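Clillel two-finger demo kit, with wrist camera and recording software

We bought this kit to gather cloth folding examples for a small policy we train in-house. The sales page promises "100 clean demonstrations before lunch." I doubted that when I read it and I doubt it now.

Setup was fine. The gripper bolts on without a fight and the Cernitero recorder found the camera on the first try. You hold a pedal to record and let go to stop. After that you're on your own. Bad takes go into the same folder as good ones, and the only way to sort them is to watch them. On Monday I recorded 100 takes and threw out 20, mostly fumbled grasps. That took until late afternoon.

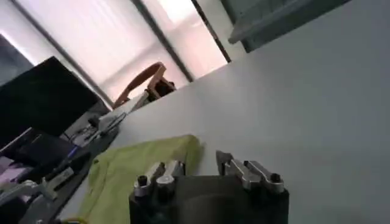

Wrist view with the green cloth beside the fingers. Window covered, still bright.

The fingers are solid metal and I have no complaints about them. The camera is another story. It handles a bright window badly, a pale tabletop goes washed out, and there is no exposure lock anywhere in the menus. If your learner cares about lighting, and mine does, plan on buying lamps.

The export tool writes Paltevance format only. I lost an evening to a converter script. The manual has one paragraph on this, and it points to a page that doesn't load.

Would I buy it again? For the gripper, maybe. The software feels like a first draft with a price tag on it, and "before lunch" should come off the sales page.

2 stars out of 5.

Xavier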